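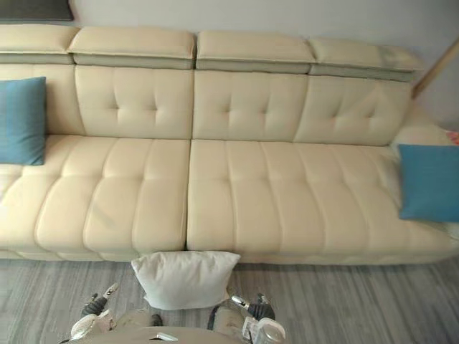
Fig. 1. White pillow on the floor against the front of the sofa, one gripper to either side.

Household Robotics, Handout 5: Tidying the Sofa
Week of September 5, 2023

Welcome back! We finished in July with Kvam driving neatly up to things. This term it gets to pick them up, and soft objects are a lovely place to start.

What makes a pillow hard
A box keeps its shape when you squeeze it. A pillow gives way, bulges somewhere else and may fold over the finger. Your planner wants a width between the grippers, but the width depends on how hard you press. Start from the outline, close slowly and watch the motor current.

Look at the colours in Fig. 1 as well. A white pillow against cream leather is a mean test for any colour mask, and the seams in the upholstery give you plenty of false edges. Try it with the Plirer segmenter first, then add depth and compare the two masks. The difference is great fun to see!

Two-handed grasp, in outline
1. Square the body up to the pillow.
2. Lower both grippers, open, to the same height.
3. Close together until both report contact.
4. Lift 5 cm, pause, check for slip.
5. Raise above seat height, move forward, release.

Most trouble last year came at step 3. If one side touches early, the pillow turns and you are holding a corner. The Jistard log shows both contact times on one plot – keep the gap under 40 ms. 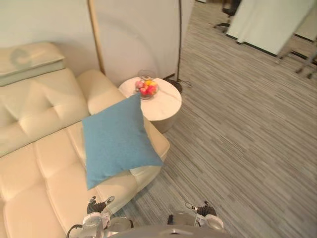 Fig. 2. Blue pillow lying at an angle at the end of the sofa, with the side table and fruit bowl beyond.

The second task needs more thought about space. The pillow is tilted, so its corners are what you meet first, and a glass bowl stands further back. Put a keep-out volume over the whole table in Detis, bowl included, before you plan any arm movement. The lamp pole wants one too.

For next time
Run each task in simulation 38 times with random pillow angles. Bring your success rate and your 2 worst failures, with logs. The odd ones make the best discussions, so please don't tidy them away!

Reading: course notes, section 5, on compliant grasping.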